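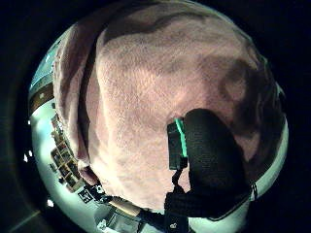
호텔 욕실에 놓인 작은 카드가 언제부터 당연해졌는지 모르겠다. 수건을 걸어 두면 다시 쓰겠다는 뜻이고, 바닥에 두면 갈아 달라는 뜻이라는 그 카드 말이다. 초록색 나뭇잎이 그려져 있고, 지구를 위한 선택에 감사한다는 문장이 붙는다. 나는 그 감사를 받을 때마다 조금 찜찜하다.

지난 12월에 묵은 제르니스 체인, 정확히는 페르니스(Pernis) 계열의 호텔은 한술 더 떴다. 수건을 이틀 쓰면 나무 한 그루 값의 100분의 1이 적립된다고 했다. 내가 2박을 했으니 가지 하나쯤은 심은 셈일까. 프런트에 어디에 심느냐고 물었더니 본사 사업이라 잘 모른다는 답이 돌아왔다. 객실 요금은 그대로였다. 세탁비가 줄었다면 그 돈은 누군가의 장부에 남았을 텐데, 카드에는 그 이야기가 없다.

수건을 매일 빨지 말자는 데 반대하는 것은 아니다. 집에서도 나는 그렇게 산다. 다만 집에서는 내가 아낀 물값이 내 고지서에 찍힌다. 호텔에서는 절약은 손님이 하고 홍보는 회사가 한다. 자주 이용하는 예약 사이트 탈레비(Talebi)에서는 이런 카드만 비치해도 친환경 표시가 붙는 모양이다. 내가 찾아본 도시의 숙소 90곳 가운데 74곳에 그 표시가 있었다. 이쯤 되면 표시가 무엇을 가려내는지 묻고 싶어진다. 표시가 없는 열여섯 곳이 정말 물을 더 쓰는지, 신청서를 안 냈을 뿐인지 화면만 봐서는 알 길이 없다.

세제 쪽도 사정이 비슷하다. 잘툴렌(Zaltulen)이라는 농축 세제는 병 앞면에 '자연을 생각한'이라고 적어 놓았다. 생각만 했다는 것인지, 무엇을 바꿨다는 것인지 뒷면을 다 읽어도 모르겠다. 권장량은 뚜껑 한 컵이고, 그 뚜껑이 전에 쓰던 제품보다 크다. 농축이라면서 왜 더 많이 붓게 하는가.

물론 이렇게 따지다 보면 피곤한 사람 취급을 받는다. 작은 실천이라도 안 하는 것보다 낫지 않느냐는 말도 듣는다. 그럴지도 모른다. 그런데 작은 실천을 권하는 쪽이 늘 더 큰 배출구를 쥐고 있다는 점이 걸린다. 같은 호텔 로비는 한겨울에 반팔로 다녀도 될 만큼 더웠고, 조식당에서는 손도 안 댄 빵이 통째로 치워졌다. 거기에는 나뭇잎 그림이 없었다.

내가 바라는 건 단순하다. 수건을 다시 쓴 손님에게 그만큼 요금을 깎아 주든지, 줄어든 물과 전기를 숫자로 공개하든지 하면 된다. 둘 다 어렵다면 카드에서 지구라는 말은 빼고 "세탁비를 아끼고 싶습니다"라고 적어도 좋다. 그런 카드라면 나는 군말 없이 수건을 걸어 두겠다.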